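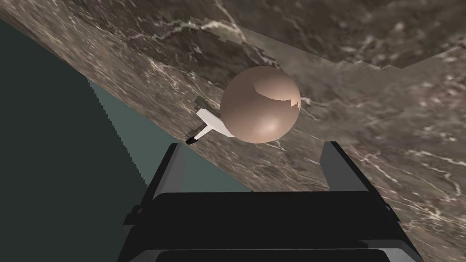 **排练室最短可以订多久？**

一小时起订，之后按半小时加。想只订半小时的，系统里选不了，发消息也没用，真的排不开。

**在哪儿，怎么找**

Gultley 楼，地下一层。从正门进，别走旁边停车场那个口，那个口下来是别人家仓库，门长得一样。下楼左转，走到底，门上贴着 Drument 的牌子。导航搜"Drument 排练室"能到楼门口，再往里导航就乱指了，看墙上箭头。

带大件的走货梯。货梯在楼后面，要跟前台说一声才给开，说"去 Drument"就行。货梯晚上十点停，十点后散场的自己抬楼梯，请提前想好。

**一共几间房，有什么区别**

三间。

- 大房：五六个人的乐队够用，有鼓、两个吉他音箱、一个贝斯箱、键盘架（没有键盘，键盘自己带）
- 中房：三四个人，鼓和箱子都有，空调比较响
- 小房：练鼓、练声、一对一上课用的，没有贝斯箱

管乐四重奏也来过小房，坐是坐下了，长号拉不开。建议中房起。

**价格呢？**

看预订页面，页面上是多少就是多少。价格表改过几次，老帖子里截图的那个价早就不算了，别拿来问我。

白天比晚上便宜。早上那档最便宜，但是早上没人值班，要会自己开门（下面有写）。

**押金多少，什么时候退**

200。第一次来交，交一次就行，以后不用再交。不打算再来了跟我们说，三个工作日内原路退。

扣押金的情况很少。到现在基本就这几种：鼓皮打穿了不说、把饮料放箱子上然后倒了、借走的线没还。鼓皮正常用破了不扣，跟前台说一声就换，别自己拿胶带糊上装没事。糊了下一个人打上去很难受的。

**怎么预订**

1. 打开预订页，选房间、选时段
2. 填手机号，付款
3. 收到短信，里面有房间名和门码

短信没收到先看垃圾短信。还没有，就发邮件，别打电话，排练室里手机信号基本等于没有，我们自己也接不到。

**门码怎么用**

到点前十分钟生效。输完按井号。井号井号井号，每天都有人输完站那儿等。

门码错三次会锁一会儿，等灯变绿在试。

走的时候门带上就自动锁了，拉一下确认。空调和箱子电源关掉，箱子先关音量再关电源，顺序别反。

**可以改时间或者取消吗**

提前一天改，免费，改几次都行。当天改的，有空档就给改，没有就没办法。

当天取消不退。生病、堵车、鼓手失联，都理解，还是不退。以前退过，后来晚上的时段老是空着，想订的人又订不上。

迟到不顺延。后面有人的话到点就得出来，后面没人可以问前台能不能加时，加时按半小时算钱。

**[收拾东西的时间算在里面吗]**

算。到点是指人和东西都在门外。建议提前十分钟停。效果器板子大的提前十五分钟。

**鼓是什么样的，能换配置吗**

标准五鼓，大房多一片吊镲。镲片我们提供的是练习用的，不算好，讲究的自己带，架子上的螺母拧下来放地毯上的小盒里，别揣兜里带走了（七月一个月丢了一整盒，后来楼下便利店捡到两个还回来）。

双踩自己带。踏板装的时候别硬拧，压圈那里有块橡胶垫，垫上。

左手鼓手可以换边，换完请换回来。拍张照再动，不然真的换不回来。

**音箱能开多大？**

房间做过隔音，但是 Gultley 楼上是办公室，白天开到大家能正常听见人声就差不多了。晚上八点以后楼上没人，随意一些。

耳塞前台有，免费拿。请戴。小房练鼓的尤其请戴，那间小，声音全糊在脸上。

**音箱没声音怎么办**

按顺序查，一大半问题在前三条：

- 电源开了没。插排上还有个总开关，在箱子后面靠墙
- 线插对没有。INPUT，别插到耳机孔里
- 吉他自己的音量旋钮
- 换根线试
- 效果器拔掉直插试
- 还是没有，发消息，写清楚哪间房哪个箱子，别只写"没声"

嗡嗡响一般是手机放在箱子上，或者跟灯用了同一个插排。挪开。

**麦克风和调音台？**

每间两支麦，麦架也有。大房的调音台推子上贴了胶布写着对应哪路，别撕。均衡乱了就全拧到正中间，从头来，比慢慢调快。

啸叫的话，先把音箱和麦的朝向错开，再降音量。一上来就拧高频的，最后人声闷得像在隔壁唱。

需要更多麦提前一天说，有备用的。当天说看运气。

**能录音吗**

能，自己录随便录，手机、便携录音机都行。录音机放房间角上别放鼓前面，低频会好很多，我自己的经验，不保证。

要分轨的话大房调音台有 USB，电脑自己带，驱动自己提前装好。地下室没网，现场下驱动等于没戏，这个每个月都有人中招。

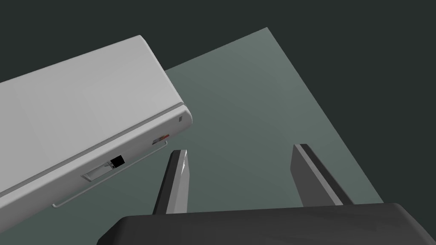 线也自己带，前台那根老被借走。录完把文件拷出来再听一遍，别回家才发现只录了左边。采样率两边要设成一样的，不一样就是音高不对或者啪啪响。调不明白的话退一步，录个立体声总输出，排练回听完全够。

要正经出成品的去录音棚，我们这儿真不是棚。空调声都在里头。

**可以直播、拍视频吗**

可以，别拍到别的乐队。走廊里拍的话声音小一点，隔壁在练。灯架可以带，占地方自己算好。网络还是那句话，没有，直播请用自己的流量，能不能连上看位置，靠门那一侧稍微好点。

**有地方寄存乐器吗？**

有储物柜，按月租，放得下吉他和军鼓，放不下贝斯箱。柜子有空就能租，没空就排队，留个手机号。

贵重的别存。柜子有锁，但是不上保险，丢了我们赔不起，合同里写了，签之前看一眼。

寄快递到这里也行，收件写 Gultley 楼 3704 信箱，备注 Drument 和你的名字。不备注名字的全堆在一起，自己翻。

**可以带人来看吗？小孩可以进吗**

可以，别超过房间能站的人数。小孩可以，耳朵要保护好，最好戴耳罩，大人看着。狗不行。导盲犬可以。

**吃东西？**

水可以，带盖的。吃的在走廊吃。火锅粉、臭豆腐之类请在外面解决，地下室的味道要散两天，下一拨人骂的是我。

烟，任何形式的，都不行。

**有课吗，谁教**

有鼓课和贝斯课。鼓是 Henok Ejigu 在教，初学和有基础的都收，第一次来先试一节，聊聊你想打什么再排。约课直接写邮件，写上能来的时段和打了多久，别只写"想学鼓"，来回问要好几封。

没有乐器也能学，鼓在这边，家里先买个哑鼓垫就行。鼓棒选 5A 起步，别听网上的一上来买很粗的。

贝斯课现在满了，在排队。

吉他课没有。附近 Montoya 琴行有，跟我们没关系，去问他们。

**能帮忙找乐队成员么**

门口有个白板，自己写。写风格、缺什么、怎么联系。写满了我会擦最旧的。

也有人在白板上卖东西，行，写一行就好，别画画占半块板。

**有没有固定时段，可以长期包吗**

可以，连续订四周以上算固定，同一时段给你留着，月初付清。某一周不来提前说，那一周放出来给别人订，订出去了就抵你下个月的钱，没订出去就不抵。

晚上七点到九点的固定位基本没有了。下午很多。

**年底那个演出怎么报名**

叫 Rurnow，在大房和走廊里办，很小，站满就算满了。报名条件就一个，在这里排练过。每队二十分钟，含换场，换场慢的吃自己的时间。

鼓和箱子用现场的，别带自己的整套鼓来，没地方放。可以换军鼓和镲。

曲目提前发我，翻唱原创都行。伴奏音轨的放 U 盘里，格式 wav，文件名写队名，去年有四个文件都叫"最终版"。

不收门票，也没有演出费。水管够。

**停车**

楼下停车场按小时收费，我们没有优惠，不能抵扣。卸东西可以在后门临停，十五分钟以内保安一般不说什么，超了会贴条。贴条了别找我。

骑车的，车停外面架子上，别推进走廊，消防会说。

**无障碍？**

正门有坡道，货梯轮椅能进，大房和中房门够宽，小房门窄，进不去。需要货梯晚上十点后开的请提前一天说，我跟物业打招呼。厕所在一楼，地下没有，这点确实不方便。

**发票**

能开，电子的。付款后发邮件，写抬头和税号，订单截图附上。月底统一开，急的写"急"。个人抬头也行。

**落东西了**

前台下面有个箱子，先来翻。鼓棒、拨片、调音器、伞，什么都有。放一个月没人领就归公用。拨片不用来问了，就是公用的。

**设备坏了算谁的**

自己用坏的说一声，正常损耗不收钱。发现来的时候就是坏的，进门十分钟内拍照发过来，不然分不清是哪一拨。这条麻烦大家配合，上次贝斯箱那事扯了一个礼拜。

**联系方式**

邮件最稳，当天回，晚的第二天早上回。消息也看，有时候漏，漏了在发一遍，不嫌烦。电话真的别打。

还有没写到的发过来，我攒几条一起补到这页上。价格的问题请看预订页。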